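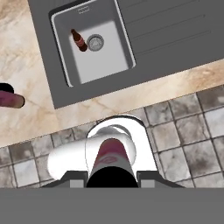
# Restringing your own racket at home

I put this off for years, and I do wish I hadn't. My club in Plevcombe sends its rackets over to Nonby, and by October the queue there had grown to over 14 days – far too long when you only own two and one of them has gone at the throat. So I bought a second-hand drop-weight machine and learned at the kitchen table, slowly, with a good deal of muttering.

## What you'll need

- a stringing machine with two fixed or floating clamps
- a starting clamp (you can manage without, but it's kinder on the fingers)
- an awl, side cutters and small pliers
- a set of string – I use Domach multifilament, which is soft and forgiving while you're learning

## Before you start

Look on the frame for the string pattern and the tension range. Mine is an Estrella and both are printed inside the throat, along with which holes to skip. Write the skipped holes down on a scrap of paper and keep it by you. Cut out the old strings from the middle outwards, a few mains and then a few crosses, so that the frame isn't pulled one way more than the other. Check the grommets while it's bare and replace any that have split.

## The mains

1. Mount the frame snugly, but don't crank it.
2. Feed both ends of the string down through the two centre holes at the throat and up to the head, following your pattern.
3. Clamp one side, tension the other, then swap.
4. Work outwards, never getting more than two or three strings ahead on either side.
5. Tie off, pull the knot snug with the pliers and trim.

## The crosses

Weave over and under, always opposite to the string before. Weave one ahead of the one you're tensioning and you'll find it slides through much more easily. Straighten each cross with your fingertips as you go. If you spot a miss-weave three rows back, I'm afraid you do have to undo it.

My first racket took most of a rainy afternoon and came out a touch loose, but I played 9 games with it that week and it held up very nicely!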